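Progress report to the Cerkora Fund
Street animal feeding and care, Hellascombe and Brendlow
19 July 2022
Prepared by Delia Jara

Dear Selorm and everyone at Cerkora,

Thank you again for your patience with me over this report, which I had promised you before the summer got going. Kitten season had other ideas, as it does every year, and I kept putting the laptop down to answer the phone. I have tried to follow the headings you gave us, though I'm afraid I wander a bit under some of them.

Where we are with the grant

You gave us enough to run the feeding rounds and the vet visits through to the end of the year, and we are a little ahead of where I thought we'd be. We have 75 cats and dogs on our books who live outdoors and are fed by us on a regular round, and 17 have gone to homes since the grant began. I had hoped for more, but every one of those homes was visited first and every one of the animals has stayed put, and I would much rather tell you that than give you a bigger number and a list of returns.

Neutering has gone slower in Brendlow than in Hellascombe. The clinic lost one of its two vets in the spring and our slots were cut in half until June. We have them back now, and the backlog is coming down week by week.

Biscuit and the old dog

You asked at our last call for a story or two from the rounds, and I have one that I have been saving for you. Behind the bus depot in Hellascombe there was a ginger kitten, very small and very loud, who had been living under the ticket office steps. A brown dog with a bad hip had the same patch, and had been there for years, well before any of us started feeding. We were worried about the two of them so close together, and we even talked about moving the kitten's dish around the corner.

Well, we needn't have fretted! Within a couple of weeks the kitten was sleeping up against the dog's belly, and the dog, who had never let one of us within an arm's length, would lift her head and look at us very sternly if we came too near him. The drivers named the kitten Biscuit. The dog has been called Mrs. Blöndal for as long as anyone can remember, after the bakery across the road where she used to beg (the family there are delighted about it).

Both of them were trapped and seen by the vet on the same morning. Biscuit had mites and a cold in his eyes, and Mrs. Blöndal's hip turned out to be an old break that had healed crooked. She is on tablets now, and moves better than she did. We have decided that they are only to be homed together, and a retired couple on the Brendlow side have been to meet them twice. I am trying not to get my hopes up and failing completely.

The monthly suppers

We started a supper for the people who do the rounds, as you suggested, and it has done more for us than I expected. People who only ever knew each other from the group messages now swap shifts without my having to ask.
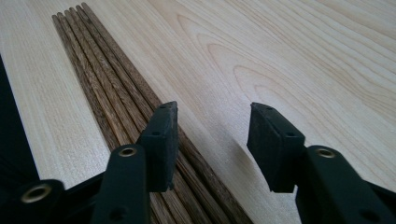
Chopsticks on a wooden board.

The food is simple, noodles or soup as a rule, and guests put what they can in the jar. The jar money goes to the vet account, and none of your grant has been spent on the suppers themselves. So far it has brought in $400, which paid for Mrs. Blöndal's X-rays and for a good part of her tablets.

What has been hard

Dry food has gone up in price twice this year. We had budgeted for one rise. I have moved $300 out of the printing line to cover the gap, and we have simply stopped making leaflets, which I don't believe anybody has missed. If you would prefer that I ask before making a change of that size, please tell me and I will do so from now on.

We also had a disagreement with the market traders in Brendlow over dishes left out after the round. They had a fair point.
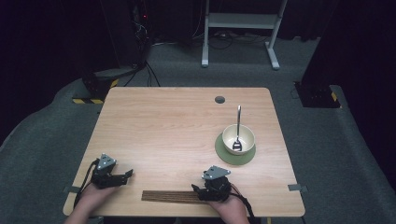 The feeders now wait until the animals have finished and take the dishes home with them, so the round runs longer than it used to and two people have had to give up their morning slots. I have been covering one of those myself. The other is still open, and I would be very glad to hear from anyone in your network who lives nearby and gets up early.

Through to the end of the year

The neutering backlog comes first, and I would like it cleared before the weather turns. After that we want to put proper winter shelters behind the depot and along the canal path. The traders have offered us their old crates for this, so I think we are friends again.

I'll send the receipts separately, along with a picture of Biscuit, who has grown enormously.

With warm thanks from all of us,
Delia Jara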